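Chopstick Season at the Robotics Club

The Humwood robotics club has spent since February on chopsticks. If you joined hoping for lasers, Toshiko Amano would like you to know that she did too, and that she is now club captain and has opinions on cutlery.

The task comes from the Khaemba Challenge, which this year asks student teams to teach a machine to clear and lay a table. Our entry is called Zusa. Zusa learns from examples, so before it can do anything the members have to do it first, by hand, with a pair of grippers, over and over. We have 184 usable runs. The target is 300. Rodrigo Guerreiro, who set the target, has been hard to find at practice.

Spoons went well. Chopsticks are thin, they roll, and they like to travel in groups – you go in for one and come up with three, or with a pinch of tablecloth. Dzifa Adjei has the steadiest hands in the club and still asks for quiet before each lift. Natalina Testa prefers to hum, so the two of them now work different shifts.

The current exercise is chopsticks and the yellow basket, at the kitchen table:
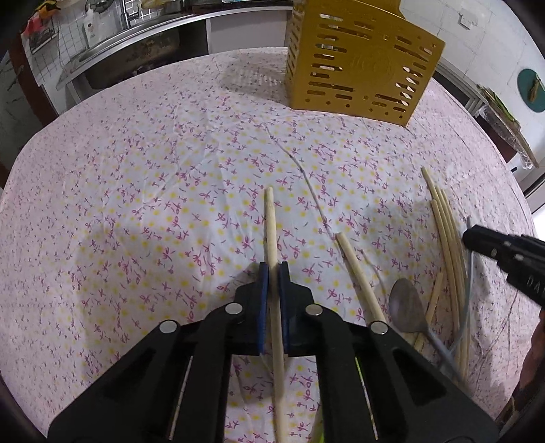
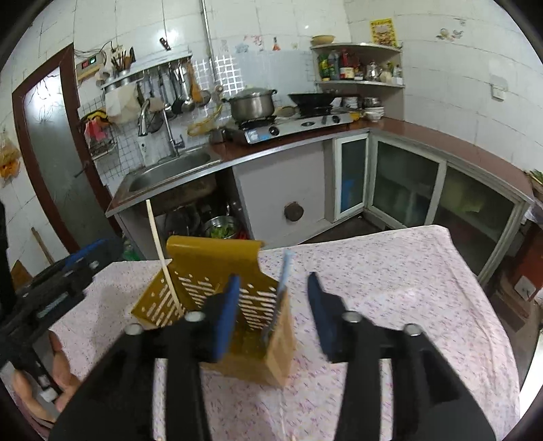

Meinrad Frei is sorting the runs at home and keeps a folder named "almost." It is the biggest folder. He wants everyone to slow down on the approach and stop saying "got it" before they've got it, as he has to listen to all of it.

We still need people for the evening shifts. No coding required, though you should be able to pick up a stick without taking it personally. Sign up on the sheet by the workshop door, and please write so that Toshiko can read it.

Comments (3)

benchwarmer: I did two hours and now I can't eat noodles without lining up my approach.

Priya's dad: Is there a version of this where they learn to clear our table?

N. Testa: It was one song. And it was quiet humming.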